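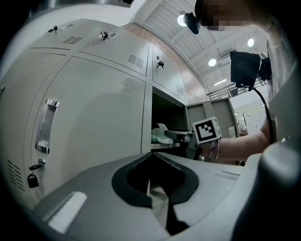

**tealeaf_70:** How many demos do you need before an arm will copy a simple pick, like getting a bag off a shelf?

**Mahlangu_fan:** Depends how much the bag moves between goes. I had 140 for one shelf at one height and it was decent. The minute I tried another shelf it fell to bits, so I went to 200 and mixed the heights up.

**zollow_dave:** Hmm, I'd push back on that. We did 200 by remote control on the Zollow and half were rubbish, me overshooting and backing out again. Fewer clean ones beat a big pile, in my book.

**Mahlangu_fan:** Fair, but that's the remote talking! With a gripper in your hand you can feel the bag catch on the edge. I was hopeless on the joystick, my neighbour's kid was better at it (she's nine).

**ciltia_nights:** Disagree with both of you a bit. I keep the messy ones if the bag ends up out of the locker. The arm has to learn to recover somehow, eh? Just bin the ones where you drop it.

**zollow_dave:** And if it learns to dither in front of the door like I do?

**ciltia_nights:** Then trim the dithering, ya goose. Clodari's trimming tool is fine for that, bit slow on long clips.

**tealeaf_70:** Ta all. I'll start with 70 by hand, soft bags only, and post how it goes.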